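Lab Notebook: Bimanual Bench, cup-on-cloth task

Monday, October. Posted by Defne Tokgöz

Third entry on the cup task, and a long one, so get a coffee.
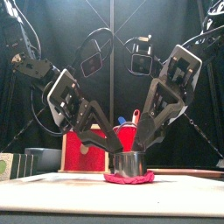
Where we were last week

Quick recap for Janka, who has been up at Furkstead and missed the last two meetings. The task is a two-arm grasp of the small stainless steel cup while it sits on the pink cloth, lift, hold, put back down on the cloth. It sounds like nothing. We picked it because the two arms have to agree with each other: if one gripper arrives early it shoves the cup into the other one, and if the cloth drags, the cup tips toward whichever side is pushing less. The policy is the one Kojo trained before the summer, imitation learning from teleoperated demonstrations, with both arms' actions predicted together in short chunks. We call it Timent in the repo and I have given up asking for a better name.

The baseline was trained on 300 demonstrations and gave us 78 successes out of 100 trials. I was pleased with that number for one afternoon. Then I sat down and watched the failures back to back (Lucian kept me company and ate most of my crackers) and nearly all of them looked alike. The left fingers would reach the rim first, the cup would slide a little, the cloth would bunch up under the far side, and by the time the right gripper closed it was closing on a cup that had moved from where the policy thought it was. Sometimes it got away with it. I wouldn't call those good grasps, even the ones we scored as successes, and I'd like us to be more careful about that in the writeup.

What I changed

One thing only, after a stern talk from Apolinar, who pointed out (kindly! but he was right) that in my last entry I had changed three things and then claimed to know which one helped.

The change is in the chunk length near contact. Timent used to commit to the same length of chunk all the way through the motion, so it could be halfway through a planned squeeze before it looked at the cameras again. Now there's a small extra output that says, more or less, "I think we're close to touching something," and when that goes high we drop to executing 5 steps before replanning. Everywhere else the chunk length is as before. The head was trained on labels I made from the gripper current in the existing demonstrations, so no new data was collected for this and nobody had to spend another week at the teleop rig. Kojo wrote the labeling script in a morning and I spent two days finding out that the current signal on the left arm has an offset from the right one. If you reuse the script, subtract the resting current per arm first. It's in the readme now, in capital letters.

I kept the same network otherwise, same image sizes, same seed, same everything. The old checkpoint and the new one differ by that head and by the fine-tuning it needed, and for the fine-tuning I also ran the old policy for the same number of extra steps without the head, so that we can't fool ourselves into crediting the head for what was only more training. That control is the baseline I compare against below. It scored the same 78 as the original, which I found oddly comforting.

Bench notes

I left the clutter where it was: the red plastic cup with the handles sticking out of it standing right behind the steel one, the box with the red fabric front, the gray container, the striped box over at the left. Janka had asked whether we should clear the back of the table for these runs. I'd rather not, at least not now, as the demonstrations were recorded with things back there, and a bare table would be a new condition all by itself. It does mean that the red cup sits directly behind the target at the very moment the grippers come together, and I have wondered more than once whether the policy is using it as a landmark. See the to-do list.

The steel cup is also a nuisance to look at. It's polished, and it picks up bright highlights and dark streaks from whatever is around it, the grippers included. Lucian suggested dulling it with spray. I said no for the same reason as the clutter, but I do think a matte twin of it would be a lovely little test for a separate day.

The grasp we want is the one where both sets of fingers come down at a slant and meet up at the rim, a V with the cup at the bottom of it. Low grasps catch the cloth. I went through the demonstrations and the people who grasped high (Kojo, mostly) had far fewer snags than the people who grasped low (me, I'm sorry to report). We did not filter the data on this. It's tempting, and I'd like to try it, but again, one thing at a time.

The cloth gets re-bunched by hand before each trial. I tried to be fair about it and I used the same routine for both policies: lift by the middle, drop, press once with a flat hand, set the cup on top. Apolinar did half of the resets without knowing which policy was coming next. That was his idea and I recommend it to everyone, if only for how much it slows down your urge to tuck the cloth nicely for your favorite.

Results

I can't give a final number yet, and I know that will annoy Kojo. The interleaved runs are going on through the afternoon and I promised myself not to tally until both policies have had their full 100. What I can say from watching is that the motion looks different. With the short chunks there's a small hesitation right as the first fingers reach the rim, a sort of pause for thought, and then the other arm comes in. In the old policy the two arms kept going on their own schedule whatever the cup did. The hesitation costs us time on every trial, and I suspect the slower approach is doing a good part of the work by itself. A fair reviewer would ask about this in the first paragraph.

So there's a third condition to run: the old policy, simply slowed down near the cup, with no replanning change at all. If that does as well as the new one then the contact head is a complicated way of driving slowly, and we should say so. I would be a little sad, but it would make a short and useful paper.

Two failures worth writing down in the meantime. In one, the contact output went high well before the fingers were anywhere near the cup and stayed high, so the whole approach crawled. My guess is the loop of cable on the left arm brushing something, but the current trace doesn't clearly show it and I don't want to guess in ink. In the other, both grippers reached the rim nicely, closed, and then lifted cup and cloth together, with a fold pinched between the finger and the metal. Strictly by our rules that's a success, since the cup went up and stayed up. I've marked it with a star and I'd like a group decision. My vote is for a separate column.

Small things I'd forget otherwise

The right wrist came up warm in the software after lunch and the controller printed a warning. I let it rest, and it cleared. Lucian says the Trujillo bench does this as well and that the threshold is set very low, but please write down the time when you see it so we can compare.

The clock on the logging machine drifts against the camera clock. It's small, but with chunks this short it begins to matter. I've been resyncing before each block, and I'd like somebody with more patience than me to make that automatic.

If you move the tripod on the right, even a little, write it on the whiteboard. I would so much rather know.

To do

Finish the interleaved block, then tally, with Apolinar reading out the labels and me not looking.

Slow-only control, same reset routine.

Take the red cup away for a short block with each policy. If the success rate falls with it gone, we have a landmark problem and need to talk about it before anything is submitted.

Ask Janka if the Ovar people are still willing to run our checkpoint on their own arms. They were friendly about it in the spring and I never wrote back, which is entirely my fault.

Plot the contact output against gripper current for the demonstrations by operator. I have a feeling it has learned my clumsy low grasps a bit too well.

Kojo, your charger is on my desk, come and get it.

Recent entries

Cup on cloth, part 2: three changes and a scolding
Cup on cloth, part 1: first runs with Timent
Gripper current offsets, left and right
Notes from the Furkstead visit (Janka)
Clock drift between logger and cameras
Whiteboard rules, revised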